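**From the sorting floor – what the new line means for us**

I said back in March that I'd write something once the Skadura line had been running long enough for me to have an opinion that wasn't just nerves. Well, it's 1st September and I have plenty of opinions, so get a coffee!

For anyone who works upstairs and only hears the beeping: the two robot arms at the end of Bay C now take the plain stuff. Boxes with straight sides, bottles, anything that shows up the same way every time. On our best day so far they got through 2,246 pieces, and the old record with all of us on the belt was 1,750, so yes, they're quick. My shoulders have noticed too. I used to go home and lie flat on the rug for half an hour, and now I cook dinner like a normal person.

What's left for us is the odd stuff, and there's a lot more of it than I ever realized when it was mixed in with everything else. Thin plastic, paper cups, crumpled bits, things that squash if you look at them wrong. The other half of the job (and this is the part I get asked about in the lunch line) is the teaching work, with the hand-held grippers. You squeeze, you pick the thing up, you put it where it goes, and you do it again, and the recordings go over to Joaquín Montecinos and his crew at Drandwood so the arms can learn from them.
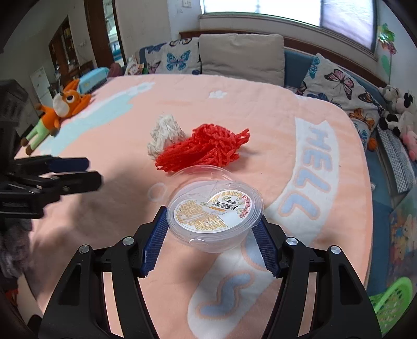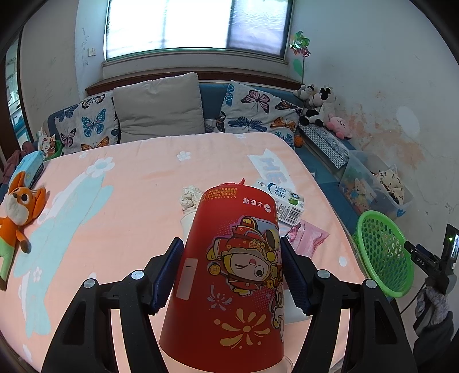

I'll admit I was terrible at it the first week. You think you know how to pick up a cup, you've been doing it your whole life, and then you've got two pads instead of fingers and you crush 29 of them before lunch. Callum Bunting kept the flat ones in a stack by the time clock with my name on it. Thanks, Callum. The trick, for those of you starting on the next rotation, is to slow way down right before you close the grip – then it all goes much smoother.

Now the less cheerful part. There used to be six of us on the evening belt and there are four now. The other two moved over to returns, and they kept their pay, but they didn't ask to go, and one of them told me she misses the talking. I miss it too. On the belt you stood elbow to elbow and chatted all shift. With the grippers you're concentrating, and I've caught myself going a whole hour without a word. I brought this up at the Whitlock meeting and we now swap stations every 51 minutes (don't ask me who picked that number), with a real overlap so people can say hello. It helps a bit.

I also asked the question everybody wants asked, which is what happens to us once the arms have learned the odd stuff as well. The answer from Gronia management was that there will be no more moves before next March and that they'd put it in writing. I haven't seen the writing yet. I'll keep asking, and I'd be glad of some company when I do.

If you want to try the grippers before your rotation comes up, find me in Bay C at second break. Wear short nails and bring patience. And if you're on the returns side and have thoughts on how the move has gone, good or bad, drop a note in my box and I'll put it in the next issue, with or without your name.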